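# Gitach soldering cell: setup and upkeep notes

This README goes with the Gitach recordings, but most of it is about the cell itself, because that's what people keep writing in to ask about. If you only want the file layout, skip to "What's in the folders". If you're building a bench of your own, read on, and please tell us what you changed!

## What the cell is

One white table, one soldering station, one two-handed robot standing at the long side. The job is simple to say and lovely to watch when it goes well: take the iron from its stand, bring the tip to the work, hold, lift away, put the iron back. We started on it at the Montecinos workshop and moved everything over to Gavdale when we needed more floor.

The release holds 853 episodes. Of these, 512 are full cycles from pick-up to return, and the rest are partial ones (pick-up only, return only, or stopped by the operator). We kept the stopped ones in. They've been more useful than we expected, especially for working out which cable was in the way.

## Setting up the table

Fix the station down before you do anything else. Ours sits close to the front edge, near the middle, and it's fastened to the tabletop so that a tug on the iron's lead can't drag it. We ran it unfastened for the first 35 episodes and the base crept a little every time, so those episodes have their own folder and their own calibration file.

The stand for the iron goes to the right of the station, on the side of the hand that does the gripping. Leave enough room above it for the knuckles. Braulio Villalobos spent most of a week shifting ours back and forth by a finger's width, and his final position is the one saved in `cell_layout.yaml`. Trust it as a starting point.

The work area is covered with grey duct tape, laid in overlapping strips. It's cheap, and it gives you a surface you can peel off and lay again. The shine is a nuisance for the head camera under strong light, and a matt tape would be a nice improvement if you can find one you like. Press the corners down well at the start of each day. They lift.

## The iron and the grip

The handle has a foam wrap, pale green, and it makes more difference than any line of code we wrote that month. Bare handles turned in the fingers. With the foam on, the four fingers close round it and the tip stays pointing where we want it, across the table to the left. 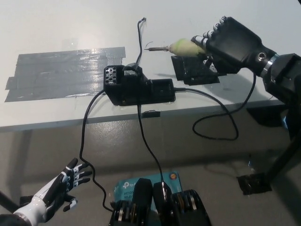

Wrap it firmly, with no overlap at the end nearest the tip, and check it by hand before the first run. If you can twist the foam on the handle with two fingers, do it again. We change ours every 200 cycles or when it starts to look chewed, whichever comes first.

Grip force is set in `hand_right.yaml`. Start low and go up in small steps. Too much force squashes the foam flat on one side and the iron then sits at a slant in the stand, which confuses the return move. The left hand stays open and out of the way in these recordings, but its joints are logged all the same.

## Cables

I could write pages on cables. Short version:

- Let the iron's lead hang in a generous loop over the front edge. A tight lead pulls the wrist off line during the last bit of the approach.
- Clip what you can under the table edge.
- Look at the floor as well as the table. A cable that hangs down in front of the robot is fine until the body turns.
- After moving any cable, run the slow sweep (`sweep_check --slow`) before going back to normal speed.

The sweep takes a few minutes and I'm very fond of it. It moves both arms through the whole working space at walking pace, and you stand there with your hand on the stop button and watch for anything that catches.

## Daily checks

1. Station off and cold. Check the tip and the foam.
2. Check the fixing on the station. It should not rock.
3. Press down the tape, replace any strip that has come away.
4. Wipe the finger joints with a dry cloth.
5. Home the arms, then do one pick-up and return with the station still off.
6. Switch on, let it warm up, start recording.

Never reach over the table while the arms are live, even when they look still. Use a fume extractor if you're working with real solder.

## When things go wrong

**Iron slips during lift.** Foam, nearly always. After that, look at the little finger, which can lag behind the others if the joint is dirty.

**Return move misses the stand.** Something has been knocked. Compare the stand with the saved layout before touching the code.

**Wrist reading drifts.** Home the arm again. If it drifts within the hour, check the wrist connector. We had one work itself loose twice.

## What's in the folders

`full/` has complete cycles, `partial/` the rest, `early/` the unfastened base, pulled out of both. Each episode carries head video, joint positions for both arms and a one-line operator note. The conversion scripts use the Fasov loader, version pinned in the requirements file.

Last updated July 12, 2022.

Related

- Gitach: hand joint cleaning guide
- Fasov loader: quick start
- Moving a cell from Montecinos to Gavdale
- Grip force logs, first batch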